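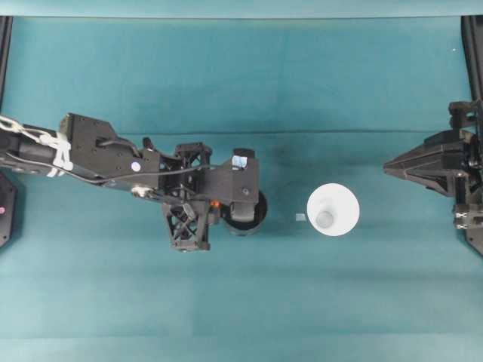
My first real result in Skisudberg came out of other people's bad habits, and I wasn't looking for it. I was looking for a way to throw out demonstrations. We had 2000 of them by then, all recorded for Emlow, and the trouble with recordings made by five different people is that five different people have five different ideas of how you move a thing across a table. My job that winter was the teal cloth with the black cylinder on the left and the white cup next to it, left arm over the cylinder, right arm waiting with nothing in its fingers. I must have looked down at that view more than I looked at my own mother's face that year (she mentioned it).

The method was simple enough that Imke Hellwig made me explain it twice, sure I was hiding something. You take every recording and cut out the parts where the arm is going somewhere. You keep the parts where it's slow. Then you train a small model to guess, from the slow parts alone, which person was driving. If it can guess, the slow parts are full of person, and you can weigh them down so the big model learns the task and leaves the person out. I called it Broder, after the street I lived on, and I was very proud of it for a week.

"And if it can't guess?" Imke asked.

"Then I've wasted March."

It could guess! It could guess me with hardly any effort. I tilt the wrist before I commit, every single time, like someone checking a price tag. Zhuoran Su comes in too high and then drops. Zixuan Meng closes the fingers early and opens them again, and when I told her so she said she did no such thing, and then went and drove 3 recordings with me standing behind her and did it in all of them.

The fifth driver was Jinlong Bai, and Jinlong had left before I got there. All I had of him was 400 recordings and a mug on the shelf with his name on tape. What Jinlong did was wait. He'd bring the thing down to the cloth, and the fingers would be just open enough to let go, and he'd stay there. Not long. Then up and away. 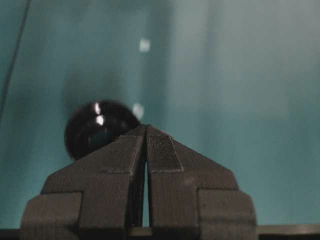

Wrist camera, the black ball.

I asked Zhuoran what he was waiting for.

"With the ball? So it wouldn't roll."

"He does it with the cup."

Zhuoran shrugged. "Then I don't know. He was a careful guy. He used to say good night to the arms — to be funny, I think."

So I turned Broder on and trained Emlow without any of us in it. No tilt, no drop, no early squeeze, no waiting. I remember the first run. It was clean, it was quick, it was like watching somebody butter toast in an advertisement. And it left the ball rolling, and it left the cup rocking on its rim, and the cylinder went over on its side, and Zixuan, who had come in to gloat a little, quietly sat down.

I spent days being sure it was a bug. I checked the weights, I checked the clocks, I swapped the cloth end for end. Then I did the thing I should have done on day one and put us back one at a time. Me: no help at all. Zhuoran: slightly worse, which he took well. Zixuan: no change. I put Jinlong back and the ball stayed where it was set.

I ran it again with the cup, and I watched the left arm come down, open a little, and stay. I don't know how to tell you what that was like. I had never met him! I had never heard his voice. But I'd looked at his slow parts for so long that I knew him the way you know a neighbor's step on the stairs, and there he was over the teal cloth, making sure.

Imke read my draft and crossed out the whole section where I said this. She wrote "dwell time before release" in the margin, underlined, and she was right, and that's what the paper says. It has a nice plot. Jinlong's name is in the acknowledgments and I wrote to tell him, in a long email that I cut down and cut down until it was only the plot and one question, which was what he'd been waiting for.

He wrote back the next morning, very friendly. He'd moved into water pumps. He was glad the recordings were useful. As for the waiting, he said, the foot pedal on the old rig used to stick, and you had to hold still until it came loose.

I read that standing up, with my coat on. Then I went in and switched on the lights, and I set out the cup and the cylinder, and ran the first one of the day. Down, open a little, stay.

"Good morning, Song," Zixuan said from the door. "Who are you talking to?"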